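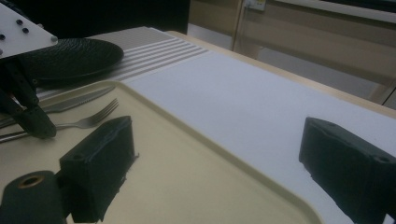
A cream plastic tray on the table at Irnden Hall.

Lunch club moves to the main room

The Wolcombe lunch club will meet in the main room at Irnden Hall from now until the end of the year. The small room is closed while the floor is taken up and relaid. Doors open at noon as before and food is served at half past twelve. Please use the side entrance, as the front steps are being repaired at the same time.

The price stays at £3 for a main course, pudding and a cup of tea. We put it to members over the summer whether they would prefer to pay a little more and have a choice of two mains, and most people asked us to leave things as they are. There will be a vegetarian dish every time, but you need to ask for it when you book. Usha Pinto takes the bookings and would like names by four o'clock on the day before. If her phone goes to the answering machine, leave your name and the number of places and she will put you down.

The menu for the next few weeks is cottage pie, chicken and leek bake, fish in parsley sauce, and lentil curry with rice. Muthu Poojary is cooking the curry, to the same recipe he used in the spring. It is mild. Puddings are crumble or sponge depending on what fruit we are given. We have plenty of cooking apples but could use plums, blackberries and rhubarb if anyone has some in the freezer.

A few notes on the main room. It is bigger and takes longer to warm up, so bring a cardigan. The tables seat six instead of eight. The hearing loop works best on the side nearest the stage, and we will keep those seats for people who need them until everyone has arrived. The toilets are through the double doors on the left. Parking is unchanged, but the two spaces by the bins have to be kept clear for the builders.

At the last count the kitchen fund stood at a little over £1,000. The new cooker will cost £2,000 with fitting, and the old one has to be taken away on top of that. The parish has offered £100 towards removal. We are holding a soup lunch and cake stall in December to raise more, and the date will be in the next issue. Offers of cakes can go to Usha now. Please label anything with nuts in it.

We still have several dishes and lids left behind after the harvest supper, including a blue casserole and a glass bowl with a chipped foot. They are on the shelf outside the kitchen. Anything still there at the end of the year will go to the charity shop.

Lifts can be arranged from Wolcombe and from the lower end of Irnden. Ask when you book, and say if you use a walking frame so that we send a car with enough room in the boot.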